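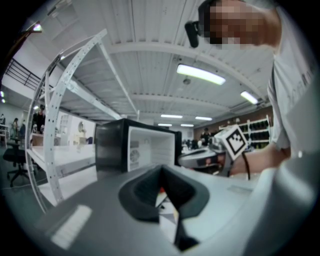 Slide 1. Teaching by hand: the mini fridge task
Speaker notes, Chak-lun Sin. Talk given 20 November 2018.

Say who I am and that I work on data for the Jiken project. Prodromos Mavromatis wrote the training code and will take the model questions at the end.

The talk covers one task. A person holds a gripper in each hand and does the job the way the robot should do it later. There is no robot in the loop while we record. The grippers have the same jaws as the arm, so what the hand learns to do with them is something the arm can copy.

Slide 2. Why we moved off remote control
In August we were still driving the arm from a desk with two joysticks. It works, and we still use it for checking. It is slow. A trained operator needed most of a minute to pick up one piece of fruit, and new people gave up on the bottle.

With the hand-held tools a new person is usable after one morning. What we lose is certainty about reach. A human shoulder can get into places the arm can't, and those demonstrations have to be thrown out later. Pause here, someone always asks about this. Answer: we replay the path against the arm model and reject anything outside the joint limits.

Slide 3. The opening and the rack
Point out the grid-like rack inside the fridge, and the orange fruit on the floor of the compartment, near the corner. From the gripper's own camera the two fingertips are always in the same spot in the picture, so the model gets a steady reference. Everything else moves.

Also point to the marker on the other gripper. We track the position of each hand from the markers. If the hands cross and one marker is covered, we lose the track and the take is cut.
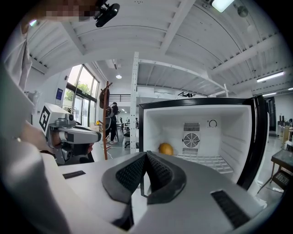

Slide 4. What we tell the people who record
Keep this slide short. Read the list, don't explain each one.

Move at the speed you would want the arm to move.
Approach from the front of the opening.
Close the jaws fully before lifting.
If you drop something, stop and start a new take.
Don't steady an item with a bare finger.

The last rule is the one people break most.

Slide 5. The item set
The head view is useful for this one. Go through the fridge contents: the orange or yellow fruit up against the grid, the cola bottle on its side, the eggplant next to it, the apple on the right. Round things were easy from the first week. The eggplant is the hard one. Grip it near the end and it swings.
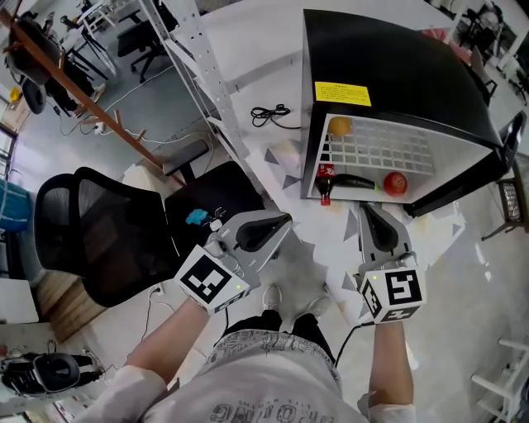
Slide 6. Numbers
Takes recorded: 3,058.
Cut for lost tracking: 253.
Cut for reach or a broken rule: 559.
The first model was trained on 2,000 of what was left. The rest is held back for testing.

Don't quote a success rate. Prodromos is still rerunning the bottle trials on the Kundora arm and the old figure used a different fridge height.

Slide 7. Next
Same method, with the door closed at the start. That needs one hand to hold the door while the other reaches in, and we have not settled which hand leads. The Deston site will record a left-handed set for comparison.

Questions. Leave ten minutes. If the projector fails, the printed slides are in the blue folder.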